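Travau open day: frequently asked questions
October
By the Stesside lab desk
4 min read

What is the open day?

Once a term the Travau workshop at Stesside opens its manipulation lab to the public. Visitors see the arms running the same tasks they run on an ordinary working day. There is no stage program. Last term 471 people came through over the two sessions.

Do I need to register?

Yes. Entry is by timed slot, and each slot takes 70 visitors. Register with a name and an email address. Groups from schools should send one registration for the whole group and state the number of adults.

When should I arrive?

Doors open at 10 a.m. for the morning session and 2 p.m. for the afternoon session. Arrive ten minutes before your slot. Late arrivals are moved to the next slot if it has room.

What will be running?

Two stations. Letetti is the towel station, where an arm with a two-finger gripper handles small terry towels on a tabletop. Lu is the sorting station, where an arm picks mixed parts out of a tray and places them by type. Both run continuously, with a pause at the top of each hour for a check of the fingers and cables.

Why towels?

Cloth is harder to handle than rigid parts. A box has the same shape before and after it is picked up. A towel does not, and its shape after a grasp depends on where it was grasped, how it was lying, and how much it drags on the table. Terry is thick enough that the fingers can close on one layer or two without any obvious difference from outside.

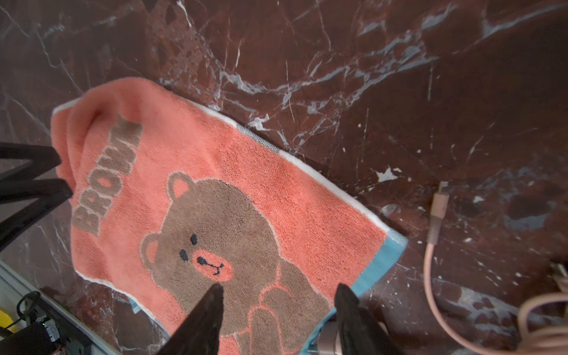 Letetti takes most of its input from a small camera at the wrist. The view is close, and the fingers cover part of the work for much of the run, so the software has to plan with incomplete information. Printed and woven patterns add to the difficulty. On the pink towel with the bear, the fingers hide part of the folded arms, and the heavy block letters of the word BROWN give strong outlines that have nothing to do with where the cloth ends. The useful lines are the borders, white along one long side and light blue at one short end. A bunched end like the one on the left is a further problem, as the true corner may be under the fold. The marble surface has its own light veining, which the edge detector must ignore.

Does the arm fold the towel completely?

That depends on the trial. Some trials are a single grasp, some are a flattening move, and some are a full fold. The operator announces which type is being run before the arm moves. A trial ends when the arm returns to its rest position, whether or not the result is good.

How often does it fail?

Often enough that you are likely to see it during a visit. The current test set for Letetti holds 782 trials, and failed trials stay in the set. The most common fault is a grasp that takes both layers when one was wanted. The second is a grasp that slips off at the edge during the lift. Operators do not correct the cloth by hand until the trial has ended.

Is the arm controlled by a person?

During open day trials it is not. The operator starts the trial, watches it, and holds the stop button. Between trials the operator resets the towel by hand to a new starting position, which is drawn from a list and is not chosen to suit the arm. A short session of hand-guided operation is given at the end of each slot for comparison.

Can I touch the equipment?

No. Stay behind the yellow floor line while the arm is powered. A bare arm and a spare pair of fingers are set out on the table by the door, and these may be handled.

Can I bring my own towel?

Yes, one per person, no larger than 70 cm on the long side. It should be clean and dry, with no loose threads, beads or metal tags. Hand it in at the desk and collect it before you leave. We cannot promise that every towel will be used, and we do not pay for pulled loops.

Can I take photographs?

Yes, without flash. Flash disturbs the cameras at both stations and will spoil the trial in progress. Tripods are not allowed in the aisle.

How loud is it?

Normal speech is possible at both stations. The sorting station is the louder of the two when parts drop into the bins. Ear defenders in adult and child sizes are kept at the desk.

Is the lab accessible?

The lab is on the ground floor with a level entrance from the parking lot. The viewing aisle is wide enough for a wheelchair to turn. Stools are available on request. A screen at each station repeats the wrist camera view for anyone who cannot see over the guard.

Can I get the trial data?

A summary sheet for each station is available in print at the desk. It lists trial types, starting positions and outcomes. Raw video is not released.

What happens if a station goes down?

If a repair takes under fifteen minutes, the slot continues and the operator explains the fault. If it takes longer, visitors may rebook for any later slot with space, using the same registration.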